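Handout 4: Which fingers for which job?
Notes for the September practical, Zulkifli Majimbun

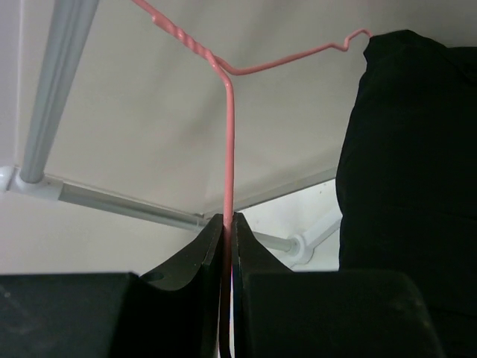 Right, so last week we got as far as the two-finger gripper and I promised you we'd be fair to it. I've got a soft spot for the Fornier fingers (I learned on them, sorry) but the Khoo pair has a better pad for thin stuff, and thin stuff is what we're after this term. Wire is horrid! It gives you a line of contact and hardly any area, so a hanger will happily swing round between the fingers while the controller tells you the grip is fine.

What I'd like each bench to do:

Pinch the long straight bar first, then try near the twisted neck. Hold, tilt the wrist, hold again. Write down the closing force and whether the wire turned. Then swap fingers and go through it all again, same hanger please.

Set the Flotumska controller to 1,000 to begin with and go up to 2,000 if it slips. Those are raw units, not newtons, and yes, I got that wrong in my own first write-up. Don't go past 2,000, the pads mark.

A word on the wrist camera. It's lovely for seeing the contact point, but a dark jumper or shirt hanging close by can swallow a black fingertip completely, so check your view before you blame the Undimura tracking software.

Log sheets go in tray 46. Next time, suction cups, and bring the sheets back with you!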